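双臂桌面套件 Skavier 到货与试用安全检查表(附批注)

使用部门:包装与备料组
供货方:Paiva
套件:Skavier 双臂桌面版,含腕部相机两只、固定相机一只
填表与批注:Salvador Sequeira
适用阶段:试用期,每次上电前及更换物件后
结论栏写法:合格 / 待改 / 不适用

先说几句。这张表是在 Paiva 随机附送的那份基础上改的。原表只有一页,写得干净,但它默认读者已经装过好几台机械臂。我们组里多数人没装过,所以我把每一项拆细了,后面加了批注。批注里有我个人的高兴劲儿,请各位见谅,这套东西我盼了很久,开箱那天连午饭都忘了吃!不过该写“待改”的地方我一个也没客气。

试用的活儿定的是编织筐的抓取和摆位。我们线上的成品礼盒有一大半用筐装,筐软、有弹性、边沿粗细不匀,比抓纸盒麻烦得多,拿它来考一套新设备正合适。

一、安装与固定

1.1 台面水平,四脚着实,手推不晃。
结论:合格
批注:气泡尺横竖各量了一遍。有一只脚原先悬空,拧了两圈就好。台面比我想的稳,双臂同时快速回位,台上的水杯里只起一点波纹(水杯量完就拿走了,见 3.2)。

1.2 臂座螺栓按说明书力矩锁紧,并画防松线。
结论:合格
批注:防松线用的是黄色漆笔。说明书里这一节图画得特别清楚,哪颗先锁、哪颗后锁都标了号,夸一句。

1.3 臂身外壳螺钉齐全,无松动、无缺失。
结论:合格
批注:用手逐颗摸过,再用小号内六角试。请不要只看不摸。

1.4 线缆走向固定,在全行程内不拉紧、不绞入关节。
结论:待改
批注:右臂伸到最远时,腰部那一段线还是绷。我给 Paiva 写了信,他们回得很快,建议在第二个线夹处放出一掌长的余量。改完重测之前,右臂行程先限着。

1.5 臂上绑带、扎带无过长的尾端。
结论:待改
批注:绑带留的环偏大。目前的动作里没有挂到过东西,可是双臂交叉作业一旦开起来,我不愿意赌。下次停机时收短,收完拍照贴到设备本里。

二、急停与供电

2.1 急停按钮在操作者坐姿和站姿下均可单手触及。
结论:合格
批注:坐着够得到,站着也够得到。个子最矮的同事试过,没问题。

2.2 按下急停后,双臂均停止,夹爪保持当前夹持力,不突然张开。
结论:合格
批注:这一条我最看重,也最满意。我们让它夹着一只筐悬在台面上方,拍下急停,筐稳稳待在原处。做了 9 次,次次如此。很多便宜的套件断了使能就松手,筐掉下去事小,换成玻璃瓶就不好玩了。

2.3 急停复位后,不会自行恢复运动,须另行确认。
结论:合格
批注:界面上要按两下,中间有提示音。提示音有点像微波炉,慢慢就习惯了。

2.4 供电回路单独接地,插头有防脱卡扣。
结论:合格
批注:卡扣是自己加装的,原装没有。建议 Paiva 以后随箱带一个,成本不高。

2.5 突然断电后,臂体下坠量在允许范围内。
结论:合格
批注:肩关节有抱闸,几乎不坠;肘部会慢慢沉一点。测试时台面上垫了泡沫,请后来人照做。

三、工作区

3.1 地面警戒线完整,试运行时线内无人。
结论:合格
批注:胶带换过一次颜色,原来那卷和地砖太像了。

3.2 台面上除本次作业所需物件外,不留工具、杯子、纸张。
结论:合格
批注:交班时最容易出问题的就是这一条。内六角扳手有固定的挂板,用完挂回去,别顺手搁台上。

3.3 双臂运动范围重叠区已在软件中设定互锁。
结论:合格
批注:互锁做得真聪明!一臂进了重叠区,另一臂会在外面等,等的时候姿态也是收着的,不会杵在那里碍事。我原以为这种功能要另外花钱,结果套件里就带着。

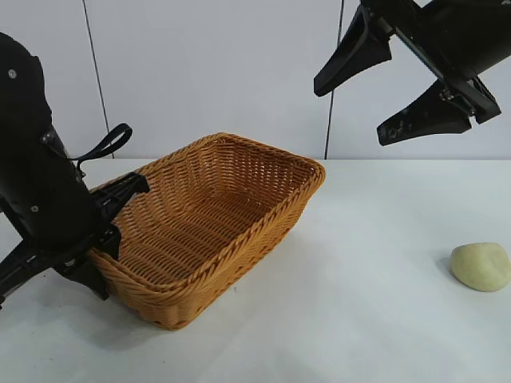

3.4 互锁区边界留有余量,夹持物的外形已计入。
结论:待改
批注:软件默认只算夹爪本身的外形,不算爪子里夹着的东西。筐比夹爪宽出一大截,夹着筐转身的时候,真正占的地方比屏幕上画的大得多。暂时的办法是把边界手工往外推,推多少写在设备本首页。Paiva 说 10 月的软件更新里会加“夹持物外形”这一项,我盼着。

3.5 照明均匀,无直射相机的强光。
结论:合格
批注:窗帘下午要拉上。西晒进来时,台面反光会让腕部相机发白,定位跟着飘。

四、夹爪与指面

4.1 指面清洁,无油、无胶、无残留物。
结论:合格
批注:用不掉毛的布蘸少量酒精擦,一个班擦一次。指面有磨痕属正常使用,磨穿到露底才需要换。

4.2 指面纹路无剥离、翘边。
结论:合格
批注:指尖那一小段最先磨损。用指甲轻轻刮一下边沿,翘了就能感觉到。

4.3 两指开合同步,全开与全闭位置重复一致。
结论:合格
批注:塞尺量过。开合的声音也值得听,正常的时候是很匀的一声,干涩了会带颤。

4.4 夹持力上限按物件分别设定,不使用通用值。
结论:合格
批注:编织筐用的是低档力。力大了,筐沿会瘪下去,松开之后要过一阵才弹回来,有的就不弹了。低档力听着让人不放心,其实夹沿口足够,前提是两指真的一里一外跨住了沿,见第五节。

4.5 夹爪导轨清洁,润滑在周期之内。
结论:合格
批注:润滑周期按开合次数算,说明书给的是每 2,000 次。软件里有计数器,到数会弹提醒,不用自己拿本子画正字了,这点深得我心。

五、腕部相机与接近动作

5.1 镜头清洁,固定牢靠,标定在有效期内。
结论:合格
批注:标定流程比我从前用过的都省事,跟着屏幕走一遍,一杯茶的工夫。

5.2 物件进入视野后,识别框稳定,不跳动。
结论:合格
批注:筐摆正时很稳。斜着摆时偶尔会跳一下再回来,系统会在跳动时自动减速,这个处理很稳妥。

5.3 接近速度分段,末段已切换为慢速。
结论:合格
批注:末段慢速是默认开着的,请不要为了赶节拍关掉它。我知道有人想关。

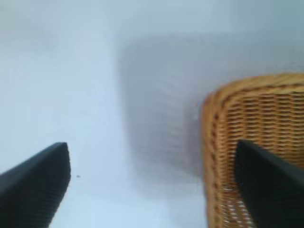 5.4 影子与实物可区分,夹爪不向影子接近。
结论:合格,列为重点观察项
批注:影子这件事我想多写几句,在采购会上它被问到过好几回。浅色台面好处很多,物件轮廓清楚,脏了也看得见,坏处是影子特别显眼。筐子旁边落下的那一大片灰影,轮廓近似长方形,里头还隐约带着编织的格纹,粗看很像另一只筐的侧面。Skavier 的识别会同时看深度,影子是平的,没有高度,所以它不当回事。我们故意挪了灯,把影子弄得又长又深,它仍旧只认筐。我当场鼓掌了,同事可以作证。不过深度模块万一脱线,系统会退回只看颜色和轮廓,到那时就难说了,所以深度模块状态灯要每次开机都看。

5.5 台面无碎屑、无异物。
结论:待改
批注:编织材料会掉渣。渣本身不影响抓取,积多了会钻进导轨。每批换筐时用软毛刷扫一遍,别用气枪吹,气枪会把渣吹进关节缝里。

5.6 腕部相机拖影在可接受范围内。
结论:合格
批注:臂动得快时画面会糊,这是相机曝光决定的。系统只用停稳后的画面做最后定位,所以不影响结果。环境光亮一些,糊的程度会轻。

六、编织筐作业专项

6.1 来料筐无断条、无毛刺、无开裂。
结论:合格
批注:毛刺会勾住指面纹路,也会扎人手。这一项由上料的人负责,戴薄手套捋一圈沿口就知道了。

6.2 抓取点设在沿口直边,避开四角。
结论:合格
批注:角上的编法紧,沿口又厚,指头跨不稳。直边的中段最好用。软件允许在模板上画“禁抓区”,我把四个角都画上了,用鼠标拖一下就行,连我这种画什么都像土豆的人也能画好。

6.3 双臂同抬时,两侧抓取点基本对称,抬升同步。
结论:合格
批注:不同步时筐会扭,长边变成麻花。同步选项藏在“高级”菜单里,建议装机时就打开。

6.4 抬起后无滑移,放下后位置偏差在要求之内。
结论:合格
批注:到填表为止,空筐的抬放做了近400次,掉落都发生在头一天,原因是我把夹持力设得太保守,怪我,不怪设备。改过之后没有再掉。这个数只说明空筐,装了货的还没有测,请采购的同事引用时别漏掉后半句。
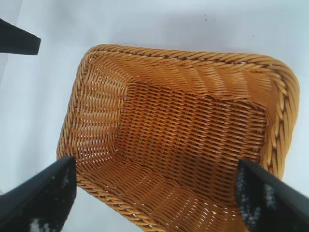

6.5 编织孔隙透光时,识别不受影响。
结论:合格
批注:我原先担心孔隙会让深度图变成筛子,专门挑了编得疏的筐来试。深度图上确实有零星的洞,系统会自己补平。换成很疏的那种大孔筐,补得就有点勉强,筐底会被看高一截。线上用不到大孔筐,暂不列为缺陷。

6.6 筐底与侧壁识别分明,放入物件时不碰壁。
结论:不适用
批注:放入动作排在下一阶段。软件里的演示很漂亮,可演示归演示,等我们自己跑过再填。

6.7 人工取放筐时,双臂已进入暂停状态。
结论:合格
批注:暂停灯亮了再伸手。图快直接伸手的,请到我这里来聊聊。

七、人员与记录

7.1 操作者已完成上机培训并签名。
结论:合格
批注:Paiva 派人来讲了半天,讲得好,问什么都不嫌烦。目前签过名的有 8 人,没签名的不要单独开机,旁观随时欢迎。

7.2 每次异常停机均有记录,写明现象、时间和处理办法。
结论:合格
批注:请写现象,别只写“又停了”。“左臂在抬筐前停住,界面报力矩超限”这样的就很好。

7.3 参数改动有备份,可恢复到改动之前。
结论:合格
批注:备份按一个键就行,还能加备注。我备注写得长,列表里显示不全,希望将来能换行。

7.4 软件版本与说明书版本一致。
结论:待改
批注:界面已是新版,纸质说明书还是旧版,第五章的菜单名称对不上。电子版是新的,先以电子版为准,纸质的封面贴了条。

八、和另外两家的简单对照

会上让我顺带写一下 Rurklow 和 Estberg 两家的情况,放在表尾,供参考。

Rurklow 的单臂套件力气大,臂展也长,急停同样可靠。要双臂得买两套,互锁要自己编。抓硬箱子我会选它。

Estberg 的夹爪做得精致,换指只要拧一颗螺丝,羡慕。腕部相机是选配,装上以后走线露在外面,在我们这种掉渣的环境里我不太放心。

Skavier 最打动我的地方是那些小处:等待时收着的姿态、停机时不松手、到数就提醒的计数器。做它的人一定在桌边守过很多个下午。

九、待改项汇总与责任

1.4 右臂线缆余量:Paiva 指导,本组动手,改完重测全行程。
1.5 绑带收短:本组,下次停机时。
3.4 互锁边界:手工外推,等软件更新后复查。
5.5 台面碎屑:上料岗,每批换筐时清扫。
7.4 说明书版本:Paiva 补寄纸质新版。

待改项未销之前,双臂交叉作业不开放,单臂及双臂同抬可照常试用。下一次检查定在星期五早班上电之前,表格放在挂板右边的文件夹里,用黑色笔填,铅笔写的我会请你重写。

Salvador Sequeira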